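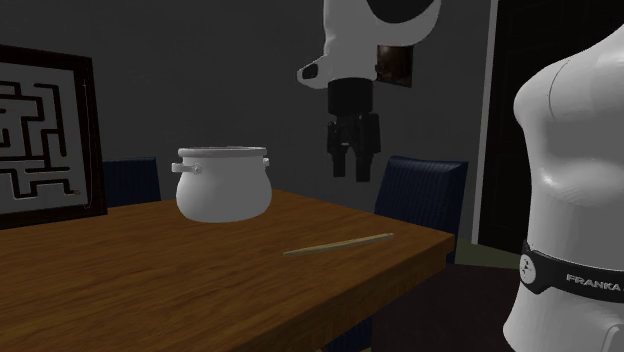
White pot on a wooden table.

The bus to Lotden leaves at 8:15 and gets there when it feels like it. I had been told the open day at the Grerkico Brigade archive started at ten sharp, and I walked in at twenty past eleven, muddy to the shin, to find that the opening speech was still going on. It had another half hour in it. I have been to a lot of commemorations and I would put this one in the middle of the table for length, a little above average for volume.

For anyone who hasn't followed the earlier reports on this site: the Grerkico was the volunteer brigade that held the upper end of the Gikuvetti valley through two winters, with foreigners in three of its companies and very little to shoot with. The archive is in the old customs house above the river. It opens to the public one day each February, on the anniversary of the crossing, and the rest of the year you have to write a letter. I have written four. One was answered.

After the speech we were split into groups and given stickers. Mine was green, and green started in the basement.

The basement is where the paper is. Letters home, ration slips, a run of the brigade newspaper that gets thinner and angrier as the second winter goes on, and a shelf of court files from after the war, when the new government couldn't decide whether these people were heroes or had been carrying guns without a permit. It tried both. Some of the men got a medal and a fine in the same year, and there is a folder where the two letters are clipped together, on the same letterhead. Our guide let us look at it for a long time and didn't say anything, for which I was grateful. In the next room another guide was explaining everything to the yellow group, loudly.

Upstairs is the wall. There are 3,000 names on it, in plain black lettering, in the order they joined. I had expected the dead to be listed separately and they aren't. You get a small dot after the name, and you have to stand close to see it. An older visitor behind me complained that this made it hard to find the martyrs. A woman from the archive said that was so, and moved along to the next panel.

I have mixed feelings about the word martyr, and about the people who get most excited using it, who in my experience were mostly somewhere else at the time. But I stood there longer than I planned to. My great-uncle is on the wall, fairly early, with no dot. He came home, kept bees, fell out with every political party in the district and lived to 97. He would have hated the speech and stayed for the lunch.

Lunch was soup and bread in the yard, under a tent that had opinions about the wind. I sat with two visitors from Lagman, across the border, who had brought a box of photographs from a dead neighbor's attic and spent the morning being passed from desk to desk. By the second bowl they had been given a form. The form asked for the name of the donor's commanding officer.

The afternoon walk goes up to the positions. It is five kilometers, described on the leaflet as gentle, and I would like to meet the goat who wrote that. The trenches have mostly filled in and you need someone to point at a dip in the ground before you see it, and after that you can't stop seeing them, they run all along the ridge and down through somebody's orchard. The brigade had a cook post up there, a first aid post and a mule. The mule has a plaque. The first aid post doesn't, owing to a dispute over the wording that has outlasted most of the nurses.

At the top there was a minute's silence, and it was a good one. No music, just the river a long way down and people getting their breath back.

Some practical notes, if you plan to go next year. Entry is free but they like you to put something in the tin. The archive is trying to raise money to scan the last 1,000 files before the damp gets to them, and the damp has a head start. Take boots. The bookstall only takes cash and sells the same pamphlet in two editions, one of which has an index. The last bus back is at 5:40, and that one, for some reason, leaves on time.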